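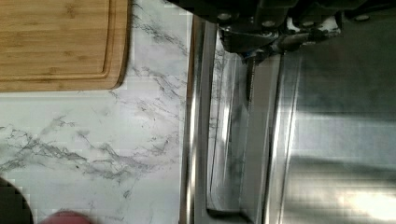 Kitchen code, second edition, is out today

Mon 28 October is a good day for anyone who runs a robot near a worktop. The second edition of the Preltmont kitchen code is up on the members' page, and it's much better than the first!

The big change is the sink section. The old edition gave sinks a single line ("treat as a wet area") and left the rest to us. Now there are four pages on them, and they are full of the kind of detail people have been asking for since the August meeting. A steel basin set into a stone-look worktop gives you a hard rim, a drop on one side and bright reflections on the other, and the code takes each of those in turn. Speed comes down before the gripper crosses the rim. Height is set from the rim, never from the basin floor. Any cable or thin part that hangs below the housing counts as the lowest point of the tool, so your clearance is measured from there. I've gone back through our own settings at Sotness and found two that need changing, which I was rather pleased about — better to find them on paper.

There's a good half page on glare too. Brushed steel can throw a white patch into the wrist view, and the code now asks you to check depth readings over the basin with the lights on and again with them off. Dong-geon Ma wrote that part after going through 1,178 logged runs from the Hidach kitchen, and his notes at the back are well worth your time (he has a lot to say about under-cupboard lamps).

Chopping boards get their own rule at last. A board stays on the worktop, clear of the sink rim, and its position is checked again after every task, whether or not the robot has touched it. Food boards and test boards are marked and kept apart. Small things near the front edge of the worktop should be logged as well, even if the job is all at the sink.

Members who follow the first edition have until the spring meeting to move over. The Moon checklist has been redone to match and fits on one sheet, and we have printed 300 copies. Ask at the office if you'd like some for your kitchen, and please send in anything that reads oddly. Corrections for the next printing are already being gathered.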